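Mugs, Racks and Shelf Space: A Study of the Shared Kitchen at Grandlow Hall

Maja Malinowski, Shuk-fan Kao and Zdzisław Szulc

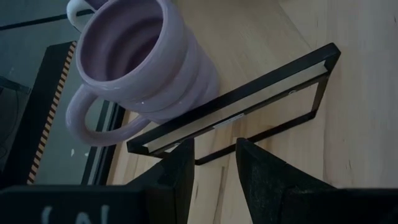 Grandlow, May 7, 2025

1. Background

The second floor kitchen in Grandlow Hall is shared by three hallways. It has one sink, one wooden table and two open shelves above the counter. Students are supposed to keep their mugs on the shelves, but in January the residence office got complaints that mugs were being left on the table and in the sink for days. Our instructor, Catríona Brennan, suggested it as a topic for the Household Design course because the problem was small enough to finish in one semester.

Our question was whether mugs would be put away more often if there was a rack on the table itself.

2. What we worked with

We had a budget of 50 dollars from the department. We looked at racks in the Ovard and Howlader catalogs. The wooden ones were nicer but took up too much of the table, and one had pegs that were too short for a thick handle. We chose a plain black metal rack made of flat bars. It is light and easy to wipe.

The mugs in this kitchen are not a matching set. Most are ceramic and were brought from home. The lilac-pink one gave us the most trouble. Its sides are formed in wide rounded bands and the handle is a thick loop that starts just under the rim and comes back in close to the base. The dark purple one with the pale handle belongs to the same hallway. We used these two for most of our fitting tests, on the idea that if the bulky ones worked then the straight-sided ones would too.

3. Method

For the first part we left the kitchen as it was and checked it once in the morning and once after dinner. Each time we wrote down how many mugs were on the table, in the sink and on the shelves. We made 100 checks this way. Then we put the rack on the table and made another 100 checks, for a total of 200.

We did not put up a sign. Myrtle Greenberg from the residence office asked us to, but we thought a sign would change the results and we would not know which one people were reacting to. She agreed to wait until we were done.

We also gave out a short survey at the end. Residents of Vunham House, who use the kitchen on weekends, filled it out too, and their answers are kept separate in the appendix.

4. Results

Before the rack, mugs were left in the sink at more than half of the checks. With the rack in place this dropped to less than a third. The shelves were used less than before, which we did not expect. People seemed to treat the rack as the place where mugs live and stopped reaching up to the shelves at all.

The evening checks were worse than the morning ones in both parts. Zdzisław thinks this is just dinner traffic.

In the survey, the most common complaint was the size of the table. Several people said they had to push the rack aside to eat. Two wrote that they would like it on the wall.

5. Problems

One of the evening checks in the first part was done late and we counted it anyway. We also changed where the rack stood after the first week, from the middle of the table to the end near the window, and did not record the exact day. A mug with a wide handle can catch on the next one when the table is crowded, and we did not have a good way to measure that.

6. Next steps

We recommend keeping a rack but mounting it under the lower shelf. The residence office would need to approve the screws. If another group takes this on, they should measure the handles first and include the plates, which we left out.

Appendix A: Check sheets
Appendix B: Survey questions and Vunham House answers
Appendix C: Receipts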